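THE LOST PROPERTY SHELF
Tulville Community Hall Newsletter, Dec 6, 2020

The shelf by the back stairs has been cleared again, and I would like it noted that I did not volunteer. I mentioned in passing that it was getting hard to reach the light switch, and by the end of the evening I was holding a trash bag and a clipboard.

Regular readers will remember the last clearing, in April, when we found the single ski. It is still here. Whoever you are, you have presumably worked out by now that something is missing.

What came off the shelf this time: 17 gloves, of which two belong together. A raincoat in a child's size and another in a size that could shelter the child, the raincoat and the ski. One half of a chess set, the losing half to judge by its condition. Reading glasses in such quantity that I tried them all on in order of strength and had to sit down. A casserole dish with "Krajewska" on a strip of masking tape underneath, which I took to be a recipe until Ulises Inga pointed out that it was a surname. Mrs. Krajewska has been called. She says she wondered where it went and would also like her lid.

We do not have her lid. We have a lid, but it is square.

There was also a paperback called The Road to Flindmont, with a bus transfer marking the page just before the last chapter. I finished it over two lunches. If it is yours, come and get it, and I promise to say nothing about the brother.

The drinkware has a section to itself because it takes up more of the shelf than everything else put together. People come in for the choir, or the quilting, or the Ulloso Street residents' meeting, set down something to drink, and walk out refreshed and empty-handed. Most of it is the kind of steel travel mug given away by banks. I can't tell them apart and I suspect the owners can't either, so they are in a crate under the coat hooks and you may take whichever one feels familiar.

One cup deserves better than the crate. It has a pink lid with a strap and a buckle for carrying, so its owner was given every possible assistance in not leaving it behind. The sides are covered in little drawings, and the drawings are labeled, in case of doubt: the bow says "Ribbon" and the bottle with the straw says "Milk." It says "Hello Kitty" in several places, once upside down, which I suppose is for whoever is sitting across the table. I have had two claims on it already, both from adults. Since neither could tell me what the bottle says, it is staying with me for now, and I realize I have just spoiled the question for everyone else.

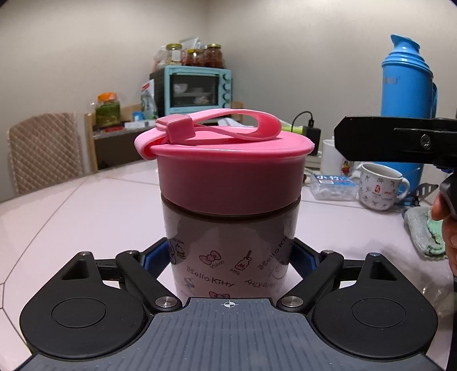
HOW TO CLAIM

Come to the office any time the door is propped open. Describe your item before you look at it. "It's sort of a glove" will not be accepted this time.

Anything left after 22 days goes to the thrift store, apart from the ski, which they have declined in writing. The unmatched gloves will go to Ulises, who says he has a use for them and would not be drawn further.

If you would like to avoid all this, put your name on things. Masking tape works fine - see Mrs. Krajewska, who got her dish back with one phone call. Put it on the lid too.

The shelf itself is now clean and has been wiped down twice. I went past it this morning on my way to lock up the side gate and there was an umbrella on it.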